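What to do with the back shelf on a white desk with drawers?

Posted in Home Organising, 23 October 2022

Kiros Yilma
Hi all! I've finally got a proper desk and I'm over the moon with it. It's white, with a row of drawers along the front and a big flat top I'm determined to keep clear, and there's a shelving unit at the back with open compartments on the left and a low shelf running right across. So far the shelf has a pot plant on a pink mat, a little round bowl-like thing, and a small white box with a green top on a mat of its own. I love how it looks, but I've got pens, chargers, receipts, two notebooks and a hole punch sitting in a shopping bag in the hallway. Do I fill the shelf and the compartments, or cram it all in the drawers? And is a living plant on a desk asking for trouble? 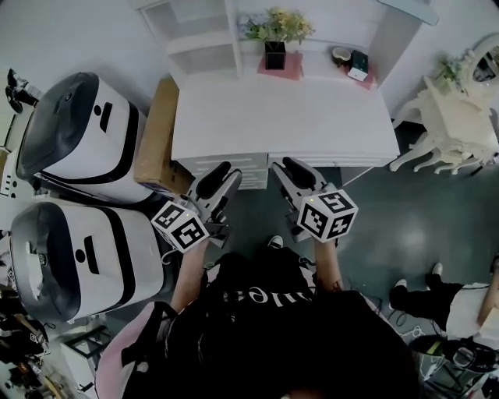
Drokside
Oh, I could talk about desk shelves all day! Please don't fill yours. I had a very similar setup in our old place in Karkham and within a month the low shelf was wall to wall mugs, and then the mugs crept onto the desk, and then I was doing my tax on the kitchen table again.

What worked for me was deciding on the drawers first. Tip the whole shopping bag out on the floor and sort it by how often you reach for things. Pens, the notebook you're using now and one charger go in whichever drawer your hand falls to. Anything you touch once a week goes further along. The hole punch can live at the far end (or at the back of a cupboard, when did any of us last punch a hole?).

Shallow drawers are brilliant if you divide them up. I bought a drawer organiser, hated it, and went back to the lids of old shoeboxes, trimmed to fit. Cost me nothing and they've lasted since July. Measure the inside of the drawer and not the front, I got that wrong on the first go and had to trim every single one again. If they slide about, a dab of Blu Tack underneath sorts it.

For the open compartments, one sort of thing in each. Books in one, a box for papers in another, and try leaving one with nothing in it. You'll want it the day a parcel arrives or you're halfway through a jigsaw.

And keep the plant!! Just water it in the sink, let it drain, then put it back on its mat. I lost a very nice notebook to a leaky saucer and I'm still a bit cross about it. Flowering ones like a bright spot, so if yours starts leaning, give the pot a turn every few days.

Zurkthorpe
put it all in the drawers. done. wipe the top with a damp cloth on sundays, white shows everything

Sekiguchi
I agree with nearly all of Drokside's answer, though I'd go easier on the idea of hiding everything. I tried the completely clear desk for 13 weeks and kept losing bills, as I'm someone who forgets whatever I can't see. Now I've got one small bowl out for keys and odds and ends, and one upright box for anything that needs paying or posting. When the box is full I sit down with a cuppa and go through it. So Kiros, you may already have the right bits on your shelf, they might just need jobs!

A few other things I've picked up from having a white desk for years:

Felt pads under anything heavy or rough on the bottom. A packet of 40 was $2 at my local op shop and I've still got half of them left.

Mats are great, and I'd stick to one colour the way you have. Pink on white is gorgeous. Check that the dye doesn't run though. Dampen a corner and press it on a bit of white rag before you leave a pot sitting on it.

Biro comes off most painted or laminated tops with a bit of methylated spirits on a cotton bud, but test it somewhere hidden first — inside a drawer front is good. Don't use the gritty cream cleaners. I took the shine off a patch of mine doing that and now there's a lamp permanently parked over it.

For the chargers, wind each one up and pop it in a toilet roll tube with the name of the gadget written on the side. Looks daft, works a treat, and they stand up nicely in a deeper drawer.

Kiros Yilma
You're all legends, thank you! I've just tipped the bag out and there are four dead highlighters and a receipt for a kettle I don't own any more. Shoebox lids are going in tonight, and the bowl's officially the key bowl. Zurkthorpe, the cloth is already out — today's Sunday after all. Plant stays!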